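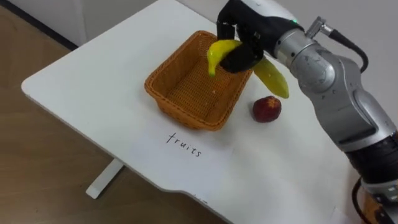 Banana held over a wicker basket on the white table at the Futero room, Gondard Street.

Basket lending gets going in Darden

If you've ever dug through a kitchen counter looking for the one lemon you know you bought, the Futero room at 577 Gondard Street would like to help. Its basket lending program opened this month, and the first week was a happy one. People came in with shopping bags, hats, mail and a lot of fruit, and plenty of them went home with a woven basket under one arm.

The idea is simple and a little old-fashioned. You borrow a basket, you put one kind of thing in it, and you live with it at home for a month. If it helps, you can keep it on loan for another month. If it doesn't, bring it back and swap it for a different size, or just bring it back. There's no charge for Darden residents, and you can sign up at the door.

Futero is starting with 46 baskets. Most of them came from Prasertsri, the housewares store two doors down, where the same family has been selling trays, baskets and kitchen goods since 2000. The store was clearing a back shelf in January and offered the lot. They come in several sizes, from small ones that suit keys and sunglasses to deep ones for blankets. The rectangular wicker ones have been the favorites so far, and it's easy to see the appeal! They sit neatly against a wall, they look good on a plain table, and an ordinary family's fruit fits in one without rolling away.

Fruit is where most people begin. The sessions last 45 minutes and start with a basket and a bag of groceries, and the first job is to decide what gets to live out on the counter and what goes somewhere else. Bananas cause more discussion than you would think. Some people want them in with the apples because that's where they have always been. Others swear by a basket of their own, and there was a cheerful disagreement at the opening session over whether they should hang from a hook instead. The room takes no side. You try it one way, and if you don't like it you try it the other way.

The woven bases are part of the charm and also the only real housekeeping. Crumbs and little bits of paper find their way into any weave, so Futero asks borrowers to turn the basket over and tap it out before returning it. A soft dry brush does the rest. Please don't soak them in the sink — a wiped rim and an airy spot by a window will do fine.

After fruit comes what the schedule calls "the second basket," and this is the part I enjoyed most. The second basket is for whatever drifts around your house without a home. Batteries, string, the good scissors, takeout menus, a roll of tape that is never in the drawer when a package needs closing. You bring a handful of those things along, lay them on the table, and see which ones belong together. One basket for food and one for odds and ends turns out to be a very good start for a small kitchen, and having both of them in front of you makes the choosing go quickly.

Size matters too. A basket that is too big fills up with things that were never meant to be there, and then you have a messy drawer with handles. The advice at the table is to pick the smaller one first and trade up if you must. I took the smaller one. It now holds tape, stamps and a tape measure, and I've found all of them on the first try every day since.
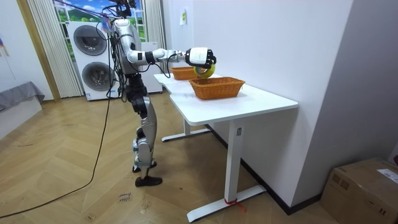
Two baskets would never be enough for a house with kids, one reader told us after the opening, and she had already asked for a third to keep by the back door for mittens. She added that the fruit basket was the real success, "since everybody can see what's left and somebody finally eats the pears." Her only complaint was that the biggest baskets went out in the first hour and she hadn't gotten there in time.

She won't be the only one hoping for more of those. The large baskets are all on loan for now, and a waiting list is pinned up by the door. Prasertsri has said it will pass along any more that turn up in the storeroom, and Futero will gladly take donations from anyone with a sturdy basket going unused in a closet. A worn handle is fine, but broken ends that could snag a sweater are better fixed before you bring it in.

Sessions run in the morning and again at 4 p.m. You don't have to stay for the whole thing, and you don't have to bring anything the first time, although it's more fun if you do. A bag of groceries on the way home from the store works very well. So does the contents of one drawer, tipped into a tote bag with no sorting at all. Please leave glass jars and anything sharp at home, apart from scissors with a cover.

Parking on Gondard Street is free after 3 p.m., and the bus stops at the corner. The door is the green one beside the shoe repair, with the word Futero painted small above the bell — I walked past it twice. Children are welcome, and at the session I attended they were by far the fastest at deciding what went where.

Later this season there will be a swap hour for borrowers, when people can trade sizes with each other without going through the sign-up sheet. Bring the basket you have, and say what you wish it were. Futero also plans to put out a shelf of baskets that need mending, with a few bundles of cane for anyone who would like to try a repair. The dates will be posted on the door and in this column. Until then, the smaller baskets are stacked just inside and ready to go home with you.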